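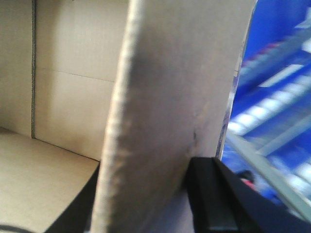 Shared workshop takes on the cardboard problem

May, by the Vidby workshop desk

If you've walked past the back bench at the Vidby workshop on a Friday night lately, you've probably heard cheering over cardboard. Yes, cardboard! The box-folding arm is coming along, and I'm so happy to finally have something to report.

Quick catch-up for anyone new. A few of us have been building an arm at home and on the shared bench since the winter, and the job we picked for it is handling the flaps and panels of ordinary shipping boxes. It sounded easy when we picked it (I voted for it, so I get some of the blame). Cardboard bends, it springs back, and the cut edge is soft enough that a gripper can crush it before you notice. Our first set of fingers came off the Skilano printer with rounded tips, and they kept sliding. The new ones are black and blocky with a flat face, and they hold a panel upright by its lower part much better than I expected.

The wrist camera is the other big change. It sits so close to the work that anything in the gripper goes blurry, but it gives us a good look into the box past the panel, which the old camera on the shelf never did. We're still arguing about the mounting angle – I'd like it tipped a little farther left, and I'm losing that argument.

Now for the numbers, which are on the whiteboard if you want to check my math. We've set ourselves a run of 100 grabs on plain boxes before we touch anything else, and so far we've had 11 drops. Most of those came early in the evening, before somebody tightened the wrist screw. The motor driver from Kollard still gets grumpy after long sessions, so we switch it off for 12 minutes and go eat something.

Next up is printed cardboard, then the heavy double-wall stuff from the Eichhorn bin by the loading door. Please leave that bin alone if you can! And if you have clean boxes at home, flattened or not, bring them by. Small ones are best, no tape, and no pizza boxes – we tried one, and the bench smelled like oregano for days.

The bench is open from 6 p.m. on Friday, same as always.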